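Plindora Makers Forum > Student Projects > Grippers and End Effectors

Thread: Two items in one grasp, fridge unloading task (Skulska club) 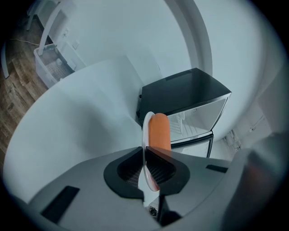
Mesh pads closed on the white disc and the orange piece, fridge behind.

rin_nagano
Posted 29 May 2020
Our club is working on the fridge task for the August meet. The gripper is the hand-held one, so a person moves it and we record the view from the camera on top. Later the recordings are used to train the arm.

The rules give you a set of items and a time limit. Most teams take one item per trip. I want to take two when the shapes allow it. The disc is thin and flat, so I hold it on edge and put the orange piece against its right face, then close on both. The picture is one of those grasps.

What I would like to know:
Is anybody else doing double grasps, and did your policy learn them?
Does the orange piece block too much of the view?
Should I keep these recordings in the same folder as the single ones or train on them separately?

We have 34 double grasps recorded and a lot more singles.

segura_bench
I would not do it. We tried double grasps last season with two blocks and the arm learned to hover over the first block and wait. It had seen so many cases where the hand stayed open next to an item that it didn't know when to close. We deleted all of them and went back to singles, and the score went up the same evening.

Also 34 is not many. If you mix 34 doubles into a big pile of singles they will be ignored or they will confuse things.

oshima_sota
I disagree with segura_bench on part of this. Two blocks are a bad pair because both are stiff and thick. The pads only touch the outside faces and anything can rotate in the middle. A thin disc with something round next to it is a different grasp. Rin, is the orange one soft? If it gives a little it should hold the disc flat against the other pad.

On the view, I think it's OK. You can still see the top of the fridge and the wire shelves on the left inside. What worries me more is the right side of the picture, where that big dark blurred part of the housing comes up. That takes away more than the orange thing does.

rin_nagano
It gives a little if you squeeze it hard. Not as much as foam.

The housing on the right is in every recording we have, single or double, so at least it's consistent. Liudmyla wanted to trim it and I said to wait until after the meet.

l_horobets
I still want to trim it. You can see how close it is to the lens. We are giving up a strip of the picture for no reason, and on the right of the fridge there are racks near the floor that you can barely make out because of it. If the task puts an item over there we won't see it until the hand has turned.

I know the argument that all the old recordings would no longer match. We could mask the same strip in the old ones and the new ones and compare. That is one evening of work.

katsu_shimada
If you mask the strip in the new ones too, what did you gain by trimming it?

l_horobets
For the comparison only. You train once with the mask on everything to check that the rest of the setup hasn't moved. Then you train without the mask on new data.

katsu_shimada
OK, I see. I would still leave it until after August. We changed a camera mount three weeks before a meet once and spent all three weeks fixing things that had been fine.

For Rin's third question, separate folders, always. You can combine folders in the config file whenever you want. Pulling them apart afterward means watching every recording again. I have done that with 3540 clips and I won't do it a second time.

segura_bench
Agree on the folders.

oshima_sota, we didn't have a round item in our set, so I can't say you're wrong about the pair. But who picks up the two items in what order? In our recordings one student took the left block first and another took the right block first, and I think that was half the problem.

rin_nagano
Disc first, every time. It goes between the pads on edge and I keep a light hold on it. Then I open just enough to get the orange one in on the right side and close again. The opening is the risky part. I drop the disc sometimes. I have been deleting the drops.

oshima_sota
Don't delete the drops if you recover from them. If you pick the disc back up and finish, that's useful. If you stop recording when it falls, delete it.

l_horobets
+1 to this. I told her the same thing at the bench.

ueda_o
I judge at the regional level, so a note on the rules. Check the wording on "one trip." Two items in one grasp is allowed, but both have to be released inside the target area. If the first one lands and the second one rolls out, the second one counts as dropped and you lose the points for it. A rounded item standing on its end like that will probably go over when you let go. Teams gain time on the trip and then lose it at the release.

I'd also ask which way you are going. Are you unloading the fridge or loading it? The thread title says unloading.

rin_nagano
Unloading is the scored part. We run it in both directions in practice because someone has to put the items back anyway, so we record that too. Loading and unloading are in separate folders already, so I'll do the same for doubles.

Good point about the release. I have been letting go from too high. I'll try setting the disc down flat first, but with the orange one on the right I can only tip the hand to the left, and then the orange one ends up on top.

ueda_o
On top is fine as long as it stays in the area. A tray with a lip is allowed as the target if it's declared before the run.

segura_bench
We used a Grasier tray for that. The lip was too tall for our arm, it kept catching the fingers. Measure first.

katsu_shimada
Rin, what are you using for the pads? Ours are smooth rubber and I don't think they would hold a thin edge. The ones in your picture look like a mesh.

rin_nagano
Mesh, one on each side, set in the black rubber mount. They came with the club kit so I don't know the supplier. They hold the disc well and they are worse on anything dusty. I wipe them between sessions.

katsu_shimada
Thanks. I'll ask our kit person.

oshima_sota
My suggestion would be to record until you have a couple hundred doubles with the same order and the same release, train on doubles alone, and see if the arm can do it at all. If it can, mix. If it can't, you've lost a week and you still have your singles.

segura_bench
A week is a lot with school still on. My advice hasn't changed. Get singles working at full speed first. We finished 2 places higher with a plain setup than the year we tried everything.

l_horobets
Our singles already work. They're just slow at the door side.

rin_nagano
I'm going to do what Sota says, but with a limit. If the doubles model isn't closing on both items by the end of next week I'll drop it. Until then the housing stays as it is and we keep the drops that get recovered. Liudmyla is recording the next batch so it isn't only my hand in the data.

Will post the release height when I have one that works.

ueda_o
Please do. And declare the tray.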